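The Small Pot Comes First

When Faraji Nyanda moved into his first apartment on Biwott Street, he owned one fork, a bath towel and a saucepan. The saucepan came from his grandmother, who had cooked rice in it nearly every night for 30 years. He still has it, and he will happily talk about it for an entire afternoon.

I know this because I let him. Nyanda runs the evening cooking classes at Bonthorpe Hall, and his beginner course is built on an idea I've come to love: you get one small pan with a lid, and for 5 weeks you don't touch anything else. No skillet, no sheet pan, no oven. By the end, people are making soups, stews, custard, poached fruit and a really wonderful pot of beans (I went home and made the beans twice).

"A big pot lets you be lazy," he told me. "With a small one you have to pay attention, and then you start to enjoy paying attention."

The first class is all rice. Everybody rinses it, everybody measures the water, and then comes the hard part, which is leaving it alone. Nyanda walks up and down the room reminding people to keep their hands in their pockets. One man in my group lifted his lid four times in ten minutes and got a gluey mess, and he was so cheerful about it that he stayed late to try again!

Week two moves on to vegetables, and this is where I got hooked. Carrots go in with a spoonful of butter, a pinch of salt and just enough water to cover the bottom of the pan. Lid on, low heat. When they're nearly tender, the lid comes off and the liquid cooks down to a shiny glaze. A squeeze of mandarin at the end makes them taste like the best carrots you've ever had.

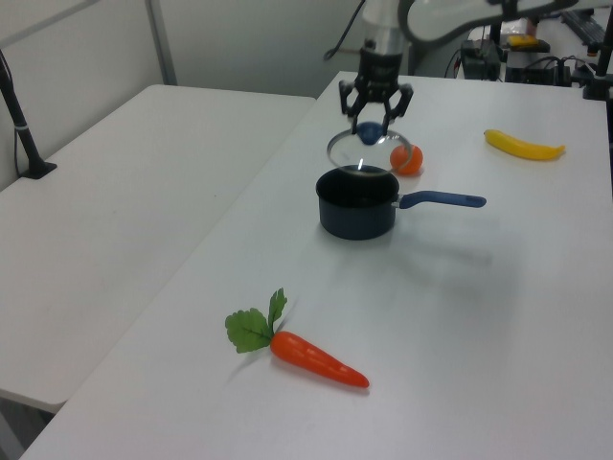
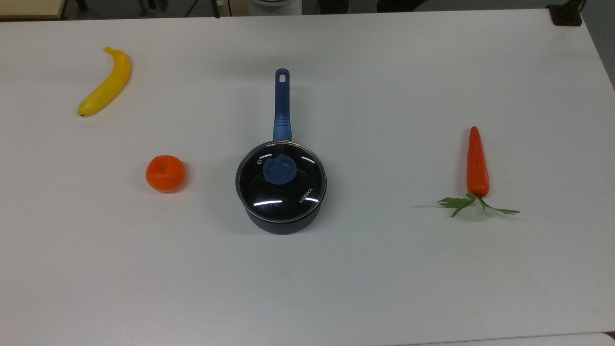
Does a beginner need an expensive saucepan?

A cheap one will do fine as long as the bottom is flat and fairly thick and the lid sits snugly. Thin pans scorch rice and milk, so put your money into weight before looks.

Nyanda is just as relaxed about recipes. His handout, a stapled booklet he calls Noren after the lane where his grandmother lived, gives very few exact times. It tells you what to listen for instead: a hard rattle means the heat is too high, a soft tick means you can go sit down. I was doubtful, but by week three I could hear the difference from the next room.

The last class is dessert, and the room smells amazing. We simmered pears in tea and honey, then boiled down what was left in the pan and poured it over the top - sticky, dark and a little bitter. My neighbor at the counter ate hers standing up, straight from the pan, and then asked Nyanda if the February course still had a spot open.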